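Desk Days: Sorting Out the Front Office

I've been promising this page for months, so pour yourself a coffee. As some of you know, I spent most of October getting the front office at Collado into a shape I could stand to sit in. It's one room, it handles the sign-ins, the mail, the little packages and whatever anybody leaves with us "just for a minute," and it had been swallowing paper since before I started. I'm not a professional organizer. I like boxes, I like labels, and I get cranky when I can't find the tape.

The big change was the desk. We used to have a huge dark thing with a glass top and drawers that stuck, and you could lose a stapler in there for a year (we did, it was the good one). I wanted something pale and plain with nothing on the sides to catch your sweater. Milagros Cordero, who does our purchasing, looked at a Gatetti set that was lovely and way over what we had, and in the end we did the whole corner for 500 dollars, chair included. I'm still pleased about that!

The desk and the divided box

Two pale tabletops joined together make one long surface, and I can't tell you how much nicer it is to have elbow room. It's a bit scuffed already, but it's a working desk and I'm not going to fuss over it. The open cardboard box in the middle has partitions inside, a bigger section on the left and smaller cells on the right, with yellow tape around the lower front. I love a divided box for small stuff.

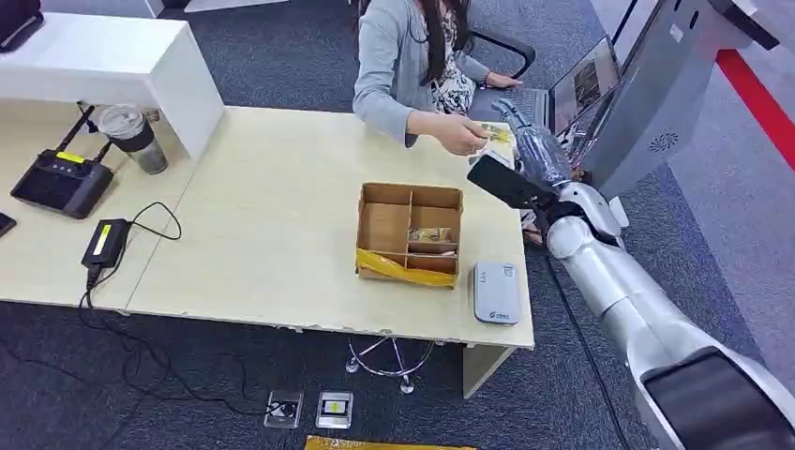

Do you need to buy special organizers for small packages?
Save your money at first. A carton that glasses or bottles were shipped in usually comes with its own dividers, and most stores will give you one if you ask. Use it for a few weeks, see which sections fill up, and buy something sturdier only when you know what sizes you want.

I did buy one proper organizer early on, an Olier with clear drawers, and it went back. The drawers were too shallow for padded mailers and too deep for keys, so everything ended up in a heap on top of it. With an open box you just look down and there's your thing. Dropping something in takes a second, and that matters at 3 in the afternoon when there's a line and the phone is going.

A few notes on how I use the sections, for the people who wrote in asking:

Big section: anything flat or awkward. Catalogs, envelopes that need a signature, the odd book.

Small cells: one item each if I can manage it. When two people's packages share a cell they WILL go home with the wrong person.

Nothing stays overnight. Before I lock up, whatever is left goes in the cabinet with a sticky note on it.

I tried writing names on the dividers and gave up after a week - the names change too fast and the cardboard got ugly. Sticky notes are fine. I bought a pack of 84 in four colors and I use the yellow ones for everything anyway.

Laptop at one side

The laptop gets the far side of the desk and the middle stays clear for whatever needs handing over. You can keep a hand on the keyboard and still reach out with the other one, and that's pretty much how the job goes all day long. I used to have the computer dead center with a monitor on a stand, and people had to lean around it to talk to me. Moving it over was free and it made more difference than anything we paid for. The light gray cardigan is a front office classic too, in my opinion (that room is never warm enough and I will die on this hill).

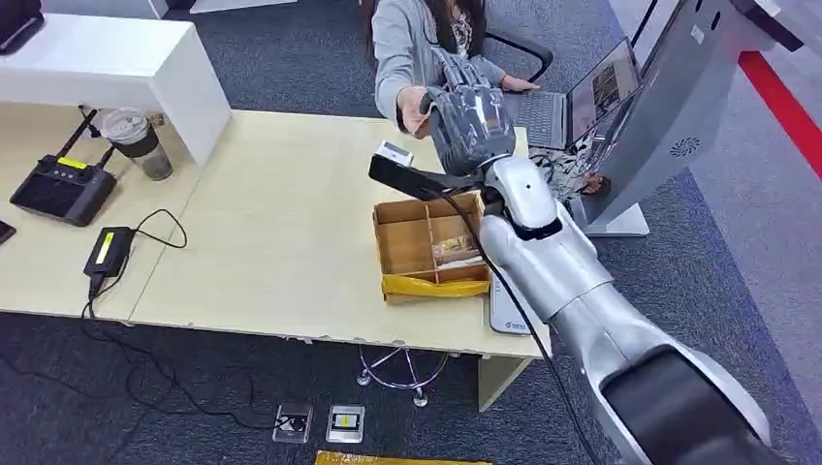 What's still on my list

Cables, mostly. I have a bag of clips from Fakov that I keep meaning to stick along the back, and I'm nervous about the glue on a pale surface. If you've used that kind on light wood and gotten them off again without a mark, please tell me how.

The chair might get swapped. I like a black office chair because it hides everything, but the armrests on ours are a touch high for the desk and I bump them when I scoot in. Milagros says there's an adjustment lever. I have looked for the lever.

I'd also like a real mat for signing things on, and a small lamp for the dark mornings. There's about 80 dollars left over from the corner and I've been told I can spend it, so the lamp is first. I'm going back and forth between a clip-on and one with a base - a clip-on saves the space, but then I'll be forever knocking it sideways.

Leave a comment if you have a front desk of your own, especially a tiny one. I want to see your boxes!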